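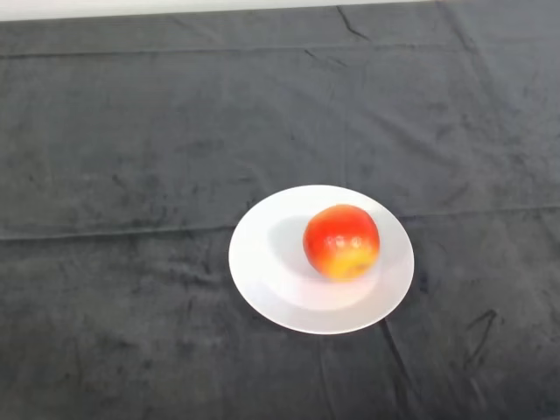 How a Robot Decides to Pick Up an Apple

You can pick up an apple while thinking about something else. A robot can't. Every part of the job has to be written down as software, and the software is split into pieces that pass messages to each other. Our robot's software is called Horkus. It has three main pieces: one that sees, one that plans and one that moves.

Piece one: seeing

A camera doesn't know what an apple is. It sends the computer a grid of tiny squares called pixels, and each pixel is only a few numbers that say how much red, green and blue light arrived there. The seeing program is named Fehr. Its job is to sort the pixels into groups and give each group a name: cloth, plate, apple.

Color helps. A bright red patch on a white plate is easy to separate. But an apple can be red on one side and yellow on the other, and Fehr must learn that both colors belong to one object. It must also learn that a shadow is not an object. A gray shadow on a plate has edges and a shape, and an early version of Fehr gave it a name of its own and tried to work out how heavy it was.

To teach Fehr, we showed it 3,957 pictures in which a person had already drawn a line around each object. Fehr made a guess, compared the guess with the line, and changed its own numbers a little. Then it guessed again. This is called training. We kept 507 other pictures hidden until the end, to test whether Fehr could name things in pictures it had never practiced on. 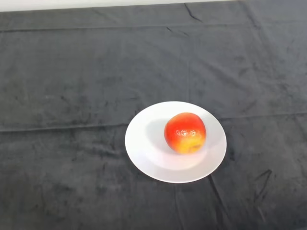 Why not just tell it where the apple is, asked Ditte Vigfúsdóttir when she read the first version of this page. For one apple in one spot, you could. You would type in the position and the robot would go there. Move the apple the width of your thumb, though, and the typed position is wrong. A program that looks first can find the new position by itself.

Piece two: planning

Fehr hands its answer to the planner, Kasten. The answer is a position in space, written as three numbers: how far left or right, how far forward or back, and how high.

Kasten now has two questions to settle. Where should each finger go? And what path should the arm take to get there? It makes up many possible paths inside the computer, before any motor turns. In one run on a Wednesday it made 2,976. It throws away each path that would bump the table or bend a joint too far. Then it gives the rest a score. Short, smooth paths score well. Paths with sudden turns score badly.

The fingers have a rule too. A round object can roll, so Kasten looks for places to touch on opposite sides. If one finger pushes from above and another supports from below, the two pushes balance and the apple has nowhere to roll.

Piece three: moving

The last piece is the controller, Nimero. It runs a loop – measure, compare, correct – over and over while the arm moves. It measures the angle of each joint, compares it with the angle Kasten asked for, and sends the motor a small correction. Your body runs a loop like this when you stand on one foot.

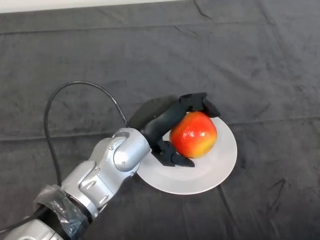 Haris Delić thinks this part should be called listening, and he has a point. Nimero spends more of its time reading the joints than telling them what to do. When the fingers close, it watches for a change: a motor that was turning freely begins to work harder. That means the finger is pushing on something. Nimero then lets the push grow slowly up to a limit and holds it there. A limit that is too low lets the apple slip. A limit that is too high leaves a bruise.

Words to know

Pixel: one tiny square of a digital picture.
Training: changing a program's numbers a little at a time until its guesses improve.
Path: the list of positions an arm passes through on its way.
Loop: a set of steps that a program repeats.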